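Setik Simulationsumgebung für zweihändige Manipulation

Lesezeit: 2 Minuten

Setik ist eine Simulationsumgebung für Forschungsgruppen, die Steuerungsverfahren für zweiarmige Systeme mit mehrfingrigen Händen entwickeln und vergleichen. Sie wird vom Institut Kirkley herausgegeben und umfasst Szenen, Aufgabenbeschreibungen und ein Auswertungsmodul. Der Schwerpunkt liegt auf Küchenaufgaben, bei denen beide Hände unterschiedliche Funktionen übernehmen.

Zum Lieferumfang gehören 2367 aufgezeichnete Demonstrationen. Die Szenenparameter -- Lage der Objekte, Reibung, Masse -- werden bei jedem Start neu gezogen und lassen sich über einen Startwert reproduzieren. 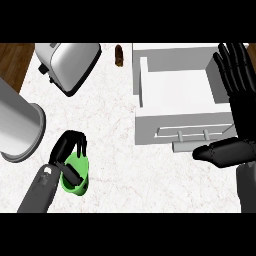 Lassen sich linker und rechter Arm getrennt auswerten?

Das Auswertungsmodul führt für jeden Arm ein eigenes Protokoll mit Gelenkwinkeln, Kontaktkräften und Teilzielen. Eine gemeinsame Zeitachse erlaubt die Zusammenführung beider Protokolle.

Im Referenzversuch unter Leitung von Setareh Rezaei wurde eine Strategie mit 300 Demonstrationen trainiert, eine zweite mit 700. Beide wurden in je 99 Durchläufen mit identischen Startwerten geprüft. Die zweite Strategie erreichte eine höhere Erfolgsquote. Beim Greifen von Gefäßen fiel der Unterschied gering aus, beim Öffnen von Schubladen deutlich. Eine Übertragung auf reale Hardware war nicht Gegenstand der Untersuchung.

Die Lizenz gilt je Arbeitsgruppe und schließt Aktualisierungen ein. Die nächste Fassung mit dem Szenenpaket Mutwood ist für Mai vorgesehen. Fachliche Anfragen nimmt Tien-fu Tang entgegen, Lizenzfragen Hiu-tung Chiu.

Kommentare (3)

Kai-wen Chu: Werden die Kontaktkräfte je Fingerglied ausgegeben oder nur je Hand?

Redaktion Setik: Je Fingerglied. Die Summe je Hand kann zusätzlich aktiviert werden.

Sadao Nagano: Bei uns bricht der Export der Protokolle seit Donnerstag ab, wenn der Startwert leer ist. Bitte prüfen.

Kontakt | © Institut Kirkley | Nach oben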